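Speaker Notes: Night Guards and Tooth Grinding
Member education session, Tradulmont Dental Health Center
June 29, 2023

Opening

Good evening, and welcome on behalf of the center. Tonight's session concerns tooth grinding during sleep, the guards used to protect against it, and the care those guards require. Questions will be taken after the second section and again at the close.

(Wait for the side doors to be shut. Handouts are on the table by the entrance.)

Section one: What grinding does

Many adults who grind their teeth at night do not know that they do. The first person to notice is often a partner who hears it, or a dentist who finds flat spots on the back teeth. Other signs include a sore jaw on waking, a dull headache near the temples, and teeth that have become sensitive to cold drinks.

Enamel does not grow back. A guard will not repair teeth that are already worn, and it may not stop the grinding itself. Its purpose is to take the wear in place of the teeth.

In February the center sent a short survey to its members and received 548 replies. Roughly 800 had been hoped for, so the results should be read with some caution. Jaw soreness in the morning was the complaint mentioned most often.

(Pause. Ask for a show of hands: who has owned a guard and stopped wearing it?)

Section two: Choosing a guard

There are 2 main types to discuss. The first is the kind sold in stores, softened in hot water and shaped by biting down. It costs less and is ready the same day. It is also bulkier, and heavy grinders may bite through it.

The second is made from a mold or scan of the teeth. At our Petkov Street and Brekisa offices, the usual wait is 4 weeks. Members covered under the Wolon plan should ask for a written estimate before the mold is taken. Coverage for guards differs from coverage for fillings and crowns.

Anyone with braces, loose teeth, or a jaw that clicks or locks should see a dentist before buying a guard of any kind.

(Questions. Keep to ten minutes.)

Section three: Daily care

Rinse the guard in cool water each morning and brush it gently with a soft brush. Whitening toothpaste is too rough for this use and leaves fine scratches. Let the guard dry fully, then store it in a case with air holes. Hot water will warp it. Bring it to every checkup so that the fit can be examined.

Closing

Members who wake with jaw pain on most mornings are asked to call the office and not wait for their next cleaning. Appointment cards are available at the front desk.

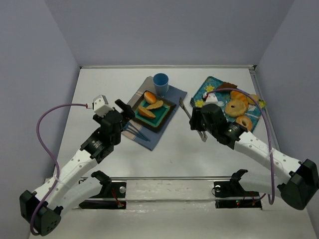
The desk will remain open for half an hour after the session, and staff can also book mold appointments for either office at that time.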